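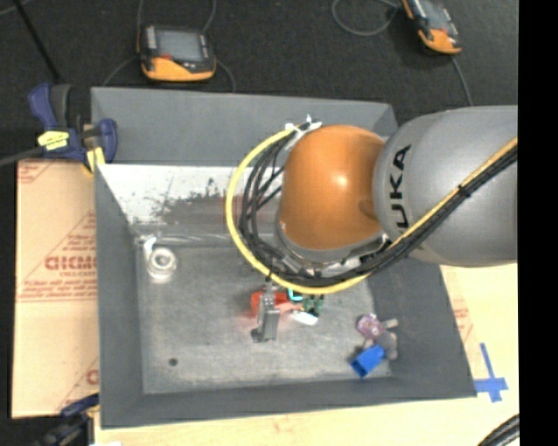 trinidad_l
I'd drop the speed before you touch anything else. We had the same trouble in October and spent two weeks rewriting the grasp code when all it wanted was a slower approach.

ghassan_m
OK but how slow are we talking? We're at 50 percent right now and our slot on the KUKA is only an hour. The assignment is clearing mixed objects out of the tray, and the score is whatever you get over 16 picks. The cup is killing us – it's clear, so half the time the detector doesn't even think it's there.

trinidad_l
Try 16 percent. Seriously. You can speed up again once it works.

jrawash
Gonna disagree with Trinidad here. Slow is fine for the blocks but it won't help with a cup you can't detect. Our team (Jitach) labeled 1,000 extra shots of just the clear stuff and that did way more for us than any speed change.

ghassan_m
1,000?? By hand??

jrawash
Yep. Split between four people with a lot of pizza. Rasha did the most, I think she's still mad at me.

rasha_d
I am.

babs_mo
Another thing, check your cable slack before the wrist turns over! Our program did a full flip to reach a block by the side wall and the yellow one pulled tight. Limit the last joint and go in from the other side. The sloped walls are a pain for this too, anything close to them needs a tilted approach.

trinidad_l
Fine, joelle has a point about the cup. I still say slow down first, it costs you one line.

ghassan_m
Going with both. Ran it at 16 and the blocks are way better already, cup still hopeless. I'll start labeling tonight – anybody want pizza?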